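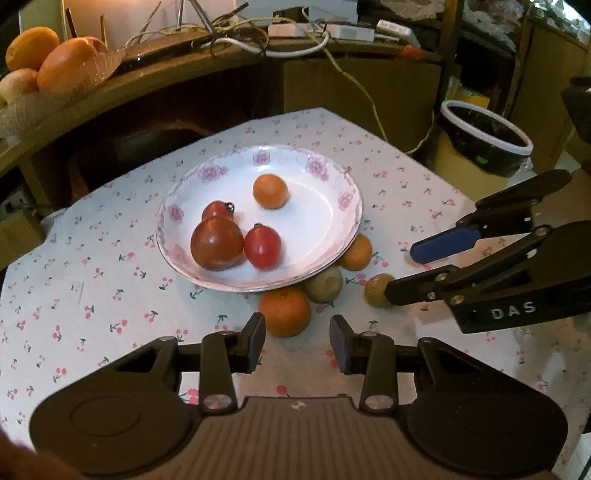

Zuletzt geändert: 17. September 2026

Protokoll der Mitgliederversammlung, Oldtimerfreunde Urlow e. V.

Ort: Vereinsheim Urlow, großer Raum
Beginn: 19:30 Uhr, Ende: 21:50 Uhr
Anwesend: 20 stimmberechtigte Mitglieder, 2 Gäste aus Wesberg
Die Beschlussfähigkeit wurde festgestellt. Die Einladung ging fristgerecht zu.

TOP 1 Tagesordnung und letztes Protokoll
Die Tagesordnung wurde um den Punkt "Hebebühne" ergänzt (jetzt TOP 5). Das Protokoll der Versammlung vom Juni wurde mit einer Korrektur genehmigt: Unter TOP 4 muss es "Vorderachse" heißen, nicht "Hinterachse".

TOP 2 Bericht des Vorstands
Die Ausfahrt nach Wesberg fand mit 15 Fahrzeugen statt. Ein Wagen fiel auf der Rückfahrt mit defekter Benzinpumpe aus und wurde abgeschleppt. Die Wesberger Gäste regten an, die Strecke beim nächsten Mal über die alte Landstraße zu führen und die Umgehung zu meiden. Der Vorstand klärt, ob die Brücke dort für den Mannschaftswagen freigegeben ist.

TOP 3 Kasse
Nach Abzug aller Kosten bleibt aus der Ausfahrt ein Überschuss von 408 Euro. Der Betrag wird der Rücklage für Werkzeug zugeführt. Zwei Mitgliedsbeiträge stehen noch aus, die Erinnerungen sind verschickt. Es gab keine Rückfragen.

TOP 4 Sammelbestellung Reifen
Für die Vorkriegsfahrzeuge liegt ein Angebot der Firma Woldegiorgis vor. Diagonalreifen in den gängigen Größen sind lieferbar, Weißwandausführung nur gegen Aufpreis und mit längerer Lieferzeit. Mehrere Mitglieder wollen vor der Bestellung das Herstellungsdatum der Reifen wissen. Der Vorstand fragt nach. Die Bestellliste hängt bis Monatsende in der Werkstatt aus. Wer sich einträgt, bestellt verbindlich.

TOP 5 Hebebühne
Bei der Prüfung der Zweisäulenbühne wurde Spiel an einer Tragmutter festgestellt. Bis zur Reparatur ist die Bühne gesperrt, die Grube kann weiter benutzt werden. Ein Kostenvoranschlag von Gridance ist angefordert. Diskutiert wurde, ob sich die Reparatur bei dem Alter der Anlage noch lohnt oder gleich eine gebrauchte Bühne gesucht werden soll.
Beschluss: Der Voranschlag wird abgewartet, danach entscheidet der Vorstand. Angenommen mit 17 Ja-Stimmen, 2 Gegenstimmen, einer Enthaltung.

TOP 6 Winterprogramm
Vorgesehen sind ein Abend zur Vergasereinstellung und einer zur Konservierung von Hohlräumen. Der Vorschlag, auch Zündanlagen mit 6 Volt zu behandeln, wurde aufgenommen. Termine folgen per Aushang.

TOP 7 Verschiedenes
- Das Drehmomentgerät fehlt seit dem letzten Schraubertag. Bitte in den Schrank zurücklegen.
- Altöl nur in das gekennzeichnete Fass, Bremsflüssigkeit getrennt sammeln.
- Stellplätze in der Halle: Anmeldung für den Winter schriftlich beim Vorstand, mit Kopie des Versicherungsnachweises.
- Ein Satz Speichenräder ist abzugeben, Näheres am Schwarzen Brett.

Einwände gegen das Protokoll bitte schriftlich bis zur nächsten Versammlung.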